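Keeping the Long Table Clean: A Conversation with Orsolya Szűcs

The conference room at Plultdale is shared by 14 departments and is seldom vacant between meetings. Orsolya Szűcs, who oversees the building's meeting spaces, spoke with the staff bulletin about the care of its long gray table.

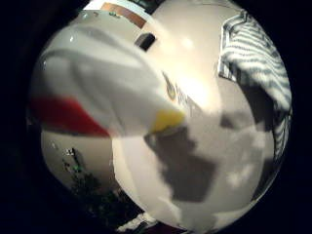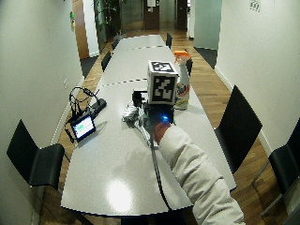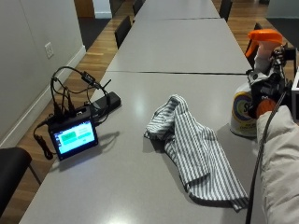 The conference room at Plultdale. The second and third pictures show the spray bottle with the orange trigger; the striped cloth lies on the nearest section in the third.

Ms. Szűcs described the table as the most heavily used piece of furniture on the floor. "People put everything on it," she said. "Bags, cups, cables, lunch. By the end of an afternoon the light shows every fingerprint."

Her instructions to staff are brief. The cleaner is sprayed onto the cloth and the top is wiped along its length, one section at a time. "The seams are where crumbs collect," she said. "I ask people to go over them twice, with a dry part of the cloth the second time."

Cables receive separate attention. Staff are asked to lift them, wipe beneath, and set them down again without unplugging any equipment. Liquid is kept well away from screens and power strips.

The room was refurnished in May, and Ms. Szűcs would like the present tops to remain in service for many years. Asked whether a stronger product might save time, she declined the suggestion. "We tried one on the old tables and it left them dull. I would sooner wipe twice."

Replacement cloths may be requested at the Plultdale front desk.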